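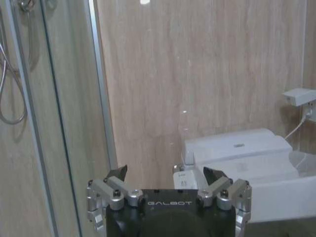
Nelu Marinescu
Cell maintainer, Tellov bathroom unit

Tellov bathroom unit: setup and upkeep

README, last changed February 2, 2018

What this covers

These notes are for whoever is looking after the Tellov unit at the Plullby flat. They cover the gripper, the wrist camera, the start of a shift and the faults I have had to deal with so far. The arm controller has its own manual in the Nolum folder. I have copied over only the parts I kept having to look up.

The unit works in a small bathroom with a glass shower enclosure on one side and a toilet on the other. Most jobs start from the park pose, with the gripper open and pointing into the space between the two. If you are writing a new routine, start it and end it there.

Gripper

Two fingers on a black central housing marked GALBOT. The finger linkages are silver metal plates on pivot joints, and the tips are black angled pads. The pads wear first, then the pivots loosen. The housing itself has given no trouble.

Pads

Check both pads before each shift. Look at the inner faces for nicks and shiny patches. A shiny pad still closes to the right width but lets smooth things slide, and you will see it in the logs as a good grasp followed by an empty lift.

Change both pads together, even when one looks fine. A new pad against an old one pulls the grasp off center and you will waste an afternoon on the calibration looking for it. Spares are in the Tănase cabinet, second drawer. Write the cycle count on the bag the old ones go into. We replace at 3000 cycles or at the first nick, whichever is sooner.

Linkage screws

The hex-socket screws at the joints work loose. Every 400 cycles, go over them with the short key from the kit. Snug is enough. If a joint feels stiff afterward, back the screw off slightly and move the finger by hand through its full travel. Power must be off at the controller for this, and the green lamp takes a few seconds to go out. Wait for it.

Do not put thread locker on the pivots. Somebody did in October and both fingers had to come off.

Cleaning

Wipe the linkages with a dry cloth, then a slightly damp one, then dry again. Keep bathroom cleaner off the pads. It makes them tacky for a day and then hard. Soap film on the metal does no harm but it does catch the light, and the camera will pick that up.

Wrist camera

The camera looks out past the fingers, so the gripper is always in view along the bottom. That part of the picture is masked for the object finder. If you change the pads for a different shape, redraw the mask. The tool is in the camera folder and the old masks are kept next to it by number. The one in use is mask 4.

Check in the live view that both fingertips are visible when open, with a clear gap between them. If one tip is missing or sits much higher than the other, the bracket has turned. Loosen it, square it up, tighten it and run the short calibration.

Glass and glare

The shower glass is the hardest thing in the room for this unit. It is clear enough that the depth reading often goes straight through to the wall behind, and the reflections on it shift as the arm moves. The vertical aluminum strip at the edge of the glass reads well, so we use that as the reference and treat everything on the shower side of it as closed. The keep-out zone is drawn from the strip, with a margin of 2 centimeters. Routines that need to go inside the enclosure have to switch the zone off by name and switch it on again when they finish.

The wall panels are a pale beige-pink with a fine grain. They throw back a bright spot from the light. The object finder used to report that spot as a small white object. It is filtered by brightness now, but a new bulb can bring the problem back.

The cable near the toilet

A thin white cable comes down the wall from the socket side and goes behind the top section of the toilet. It is hard to see against the panels and the depth camera does not pick it up at all. It is marked by hand in the room map as a no-go area. Do not let anyone tidy the map and remove it. Wiping routines on the top section approach from the shower side and stop short of the back edge.

Starting a shift

Controller on, wait for the lamp.
Pads and screws checked by eye.
Lens wiped with the dry cloth.
Room light on before the camera starts. The exposure is set once, at startup.
Home the arm, then go to park.
Open and close the gripper fully and listen for clicking.
Run the strip check. If it fails, run it once more, and if it fails again do the short calibration.

Known faults

Gripper stops partway when closing. Usually grit in a pivot. Clean it and move it by hand before changing any force setting.

Strip check fails with a clean lens. The bracket has turned, or the shower door was left open.

Camera drops out when the wrist rotates. Reseat the plug at the wrist end first. If it comes back, swap the lead and tag the old one.

Zone stays off after a stopped routine. Still open. After any stop, look at the zone list and turn the shower zone on yourself before you press run.

Changes to this file

Add what you did under the part it belongs to and put your initials after it. Old pad notes can be deleted once the bag has gone back to Nolum.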